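I keep my essay collections and memoirs in a narrow bookcase by the kitchen, because that's where I read them, and for years I treated them terribly. Coffee rings, cracked spines, a whole chapter of somebody's childhood glued shut with jam. So I started keeping notes on what works for paperbacks in a house where people eat and cook, and this page is those notes, tidied up a bit.

## Breaking in a new paperback

Small press books are often glued pretty stiffly, and if you fold one back on itself the first night you'll get a white crease down the spine that never goes away. Stand the book on its spine and open a few pages from the front, then a few from the back, pressing gently along the gutter each time. Keep going until you meet in the middle. A 153-page collection takes me less time than boiling the kettle. A fat 331-page one takes longer, and I usually do it in front of the TV.

Don't do this with a book that's been sitting in a cold car. Let it warm up indoors first, cold glue cracks.

## Getting stickers off the cover

Hair dryer, low setting, held a hand's width away. Warm the sticker for a slow count of 9, then lift one corner with a fingernail and peel it back flat against itself – don't pull straight up! If there's goo left on a glossy cover, dab it with a piece of the sticker you just took off. On matte covers I leave the goo alone and dust it with a little cornstarch so it stops grabbing at its neighbors. I once tried cooking oil on a matte cover and the stain is still there.

## Reading at the table

I do most of my reading at the table, so I have rules now. Wipe it down and then dry it with a second cloth, every time, even if it looks dry. A glossy top hides a film of water really well and a paper cover will find it. The drink goes on the side of your non-page-turning hand. And if the overhead lights bounce off the tabletop into your eyes, slide your chair a little to one side before you go buying a lamp (I bought the lamp).
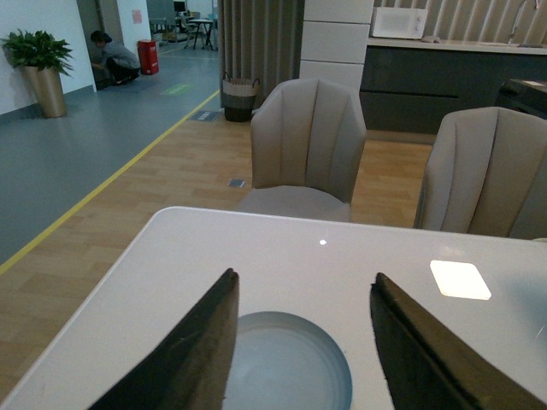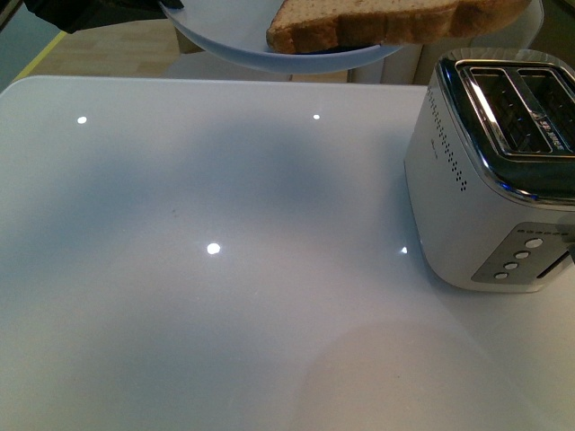
A cookbook stand is great for hardcovers and useless for paperbacks, which slump. What I use is a binder clip on each side with a folded scrap of felt under the jaws, so they don't bite the paper. Felt scraps are 79 cents at my craft store and one piece has lasted me years.

## When something spills anyway

Blot, don't rub. Slip a paper towel behind the wet page and another in front, close the book, and put something heavy on top. Change the towels when they feel damp. For a properly soaked book, stand it up with the pages fanned and a fan blowing across the room (not right at it, or you get waves). Once it's almost dry, press it under a stack of dictionaries overnight.

If you can't deal with it today, seal it in a freezer bag and freeze it. I know how that sounds! It buys you time before mold starts, and I've had a memoir in next to the peas since March.

## Marking pages without wrecking them

I love underlining essays, but I lend my books out, so it's soft pencil only. Sticky flags are fine while you're reading, then take them off, as the glue yellows if it's left in for years. For longer notes I cut index cards in half and tuck one inside the back cover with page numbers and a few words for each. Handy for book club too, when everybody's flipping around looking for that one paragraph.

## Musty secondhand finds

Put an open box of baking soda in the bottom of a lidded plastic tub, set the books in on their ends beside it, and close the lid. Give it a week, sniff, and give it another if you need to. Keep the powder off the pages, it's a pain to brush out of the gutter.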